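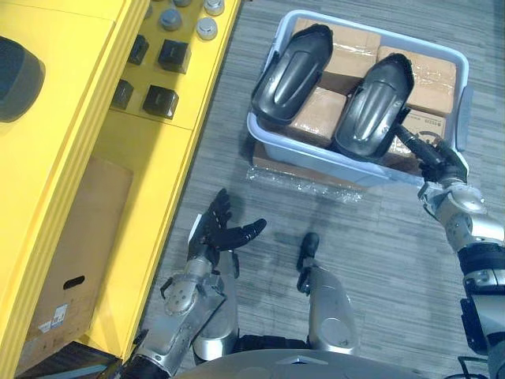 Cor Nijs
箱をそのままコンテナに入れるなら、上に物を載せるのは最後の手段だと思う。うちも以前はそうしていて、下の箱を出すたびに上の部品を床に置き、そのまま戻し忘れていた。載せるなら板段ボールを一枚かませて、板ごと持ち上げられるようにしておくといい。

投稿日 2025年10月21日

Joris Bosman（スレ主）
返信どうも。聞きたいことを書き直します。

部品棚のまわりの片付けです。黄色い棚に細かい部品、床のコンテナに箱物という分け方でやってきましたが、棚が埋まってきて、箱の上に黒いカーブした部品を置くようになりました。箱は近いうちに開けるものと当分開けないものが混ざっています。場所はGeertsの二階で、床はカーペットです。

聞きたいのは次の二点です。
・棚に入りきらない部品を箱の上に置くのは、やめたほうがいいか
・緩衝材はどこに置いておくのがいいか

コンテナは買い足せますが、床をこれ以上ふさぎたくありません。

mikan_bako
一点目はやめたほうがいいに一票。箱の天面はテープの段差があって、丸みのあるものは落ち着きません。浅いトレーを一枚買って、棚の空いた段に入れるのが普通だと思います。400円くらいのもので十分です。

二点目、プチプチは巻いて立てる。床に広げておくと踏むし、カーペットの繊維くずがつきます。

倉庫番見習い
私は箱の上に置くのに反対しません。すぐ使う部品なら、棚の奥より箱の上のほうが取りやすい。問題は置き場所より、置いたものが何日もそこに残ることのほうでしょう。うちは「箱の上は今日の分だけ」と決めてあって、帰る前に棚へ戻します。

mikan_bako
＞帰る前に棚へ戻します
それができる職場なら、そもそもこういう相談は出てこないのでは。

倉庫番見習い
できています。最初の週は何度も忘れました。今は棚の端に札を下げてあって、戻し終わった人が裏返します。

Joris Bosman（スレ主）
札は試してみたいです。ただ、うちは出入りする人が日によって違うので、口で伝えるルールは続かないと思っています。

Cor Nijsさんの板を使う方法なら、見れば分かるので人を選びません。コンテナの縁に板段ボールを渡して、その上に平たい部品を並べる形です。コンテナの下にも段ボールを入れると、腰をかがめる量がだいぶ違います。

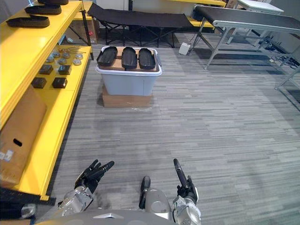 板の大きさは、縁から少しはみ出すくらいが持ちやすいです。ぴったりに切ると指をかける場所がなくなり、結局傾けて外すことになります。大きすぎると今度は通るときに引っかけます。うちの場合は奥行き38センチで切ったものが一番使いやすかったです。段ボールの目は長いほうの辺に沿わせました。逆にすると真ん中がたわみます。

困るのは、板を載せているあいだは中の箱に触れないことです。板をどけたとき、その板を置く場所も要ります。

Cor Nijs
板の仮置き場は決めておいたほうがいい。うちは棚の一番下を空けてある。そこに別のものを入れ始めると全部崩れる。

あと、下に敷く段ボールは中身の詰まった箱か、つぶして平らにしたもののどちらかにすること。空箱のまま台にすると、重いものを入れたときに沈む。

hakodate_k
棚のほうも気になったので書きます。小さい部品を棚板にじかに並べるのは、見つけやすいけれど数が増えると破綻します。うちはワッシャーやピンの類を仕切りケースに移しました。Florovのケースで、ひとつに144マス。マスが細かすぎて最初は後悔しましたが、二つのマスに同じものを入れてもかまわないと割り切ってからは楽です。

棚にじか置きするのは、転がらない四角いものだけ。丸いものと細い棒は必ず何かに入れます。

mikan_bako
144マスは多すぎませんか。そこまで種類があるならいいですが、ラベルを貼るだけで一日終わりそう。

hakodate_k
ラベルは列にだけ貼っています。マスごとには貼りません。

倉庫番見習い
仕切りケースは、ふたを閉めると中が見えなくなるのがどうも好きになれません。棚にじかに並べてあれば、足りないものが一目で分かる。浅い皿に分けるくらいがちょうどいいです。落とさないように手前に縁があればなお良し。

hakodate_k
ふたが透明のものを買えばいい話です。

倉庫番見習い
透明でも重ねたら見えません。

Joris Bosman（スレ主）
どちらの言い分も分かるので、小物はとりあえず皿でやってみます。種類が10を超えたらケースを考えます。

コンテナの中の箱は、やはり数を減らしたほうがよさそうです。きっちり詰めると横に指が入らず、箱を持ち上げるのにテープをつまむことになり、テープがはがれてきます。少なめに入れてすき間を残すほうが出し入れは早いです。
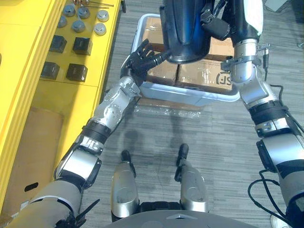 黄色い棚のわきのコンテナ。右の箱に「SF」のロゴ

すき間を残すと、今度は運ぶときに箱が動きます。うちはコンテナごと廊下の先まで持っていくことがあるので、そこだけ迷っています。

Cor Nijs
動かす直前に、空いたところへ緩衝材を丸めて押し込めばいい。そのために緩衝材はコンテナのそばに置く。棚の上にしまい込むと、取りに行くのが面倒で誰も使わなくなる。

mikan_bako
そばに置くのは賛成、床に広げるのは反対のままです。コンテナの側面にひもで輪を作って、巻いたものを差しておくのはどうでしょう。Drandiaの園芸用の結束ひもで作ったことがありますが、まだ切れていません。

ceririne
横から失礼。伝票の貼ってある箱は、伝票が通路側を向くように置くと探すのが早いです。上からしか見ない置き方なら、天面にペンで中身を書く。テープの上に書くとこすれて消えるので、紙の面に書いてください。

Joris Bosman（スレ主）
天面に書くのはすぐできますね。開けない箱には月も書いておきます。11月に棚を一段足す予定があるので、そのときに当分開けない箱を一番下へ移して、コンテナには近いうちに開けるものだけ残すつもりです。

緩衝材はひもの輪でやってみます。札は倉庫番見習いさんのやり方を借ります。裏に何と書いてありますか。

倉庫番見習い
表が「まだ」、裏が「もどした」です。ひらがなで大きく書いたほうが、離れたところからでも読めます。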